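Call for Participants: Reading Aftercare Instructions at Home

The Zandstead Center for Health Communication invites adults to take part in a study of the printed instructions that patients receive when they leave a hospital or clinic. The study is led by Dr. Nélida Gaete, with Da-eun Yeo as study coordinator. Sessions are held at the Center's Stalville office.

Background

Patients are often sent home with several pages of written advice on bathing, lifting, medication, and the care of stitches. Much of this advice is drafted by clinical staff and reviewed by other clinical staff. The Center wishes to learn how it is understood by the people who must follow it, and in particular which words cause a reader to stop, guess, or telephone for help.

An earlier round of interviews, completed in December, dealt with medication schedules. The present round deals with the care of minor wounds.

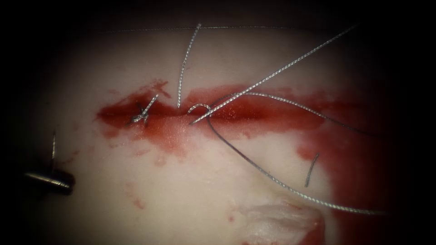

Vocabulary is the main concern of this round. Leaflets collected by the Center use the words "suture," "stitch," and "closure" as if they meant the same thing, sometimes within a single paragraph. Others tell the reader to leave "the tails" alone without saying what they are. A tail is the short end of thread left beside a knot, as at the small silver-gray knot near the left end of the incision, where one points up to the right and the other down to the left. Participants will be asked to mark any word they would not use in conversation and to suggest a replacement.

Who may take part

The Center is seeking 30 participants. Applicants must be 18 or older and must be comfortable reading a two-page leaflet in English. English does not need to be a first language, and applicants who regularly read in another language are encouraged to respond.

No experience of surgery is required. Persons who are or have been employed as nurses, physicians, pharmacists, or medical editors are not eligible for this round. Family members of Center staff are also excluded.

What participation involves

Each participant will attend one session with a member of the study team. The reading portion lasts 30 minutes and is followed by a short interview. Participants will read two leaflets – one in current use and one revised by the Center – and will then explain the instructions in their own words. This is not a test of reading ability, and no score is kept.

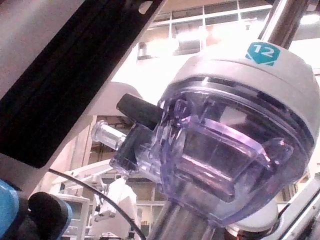
Clear, lavender-tinted vessel with a light-colored lid and a teal badge numbered 12.

Interviews will be recorded in sound only. Recordings are transcribed by Vlasta Begović and I-seul Won, and names and other identifying details are removed from the transcripts. Participants may ask for a recording to be deleted at any time before transcription is complete. They may also end a session early without giving a reason.

Payment

Participants receive $25 at the close of the session, paid by gift card. Payment is made in full to anyone who begins the reading portion, whether or not the interview is completed. Parking at the Stalville office is free for the length of the visit.

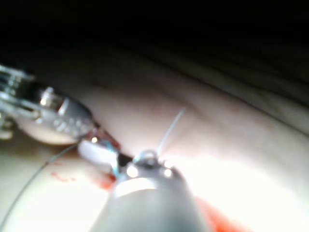
Travel costs beyond parking cannot be repaid. Applicants who would find it difficult to reach the office may ask for a session at the Hakeck branch library, where a private room has been reserved on certain afternoons. The room is on the ground floor and is wheelchair accessible. Large-print copies of both leaflets are available at either location on request.

How to apply

Please telephone the Center at extension 3937 and ask for the leaflet study, or complete a paper form at the front desk. Applicants should state their age, the languages they read, and the times at which they are generally free. Responses must be received by Sat 26 January.

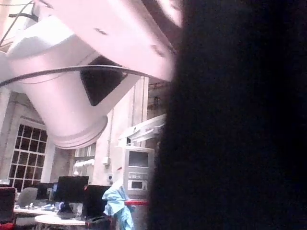 White arm link and joint housing, seen from below, with a black cable running across.

Applicants will be told of the outcome by letter or telephone. Those not selected may ask to be kept on the list for later rounds. Questions about the rights of participants should be directed to Da-eun Pyo, research ethics officer, at the Stalville office.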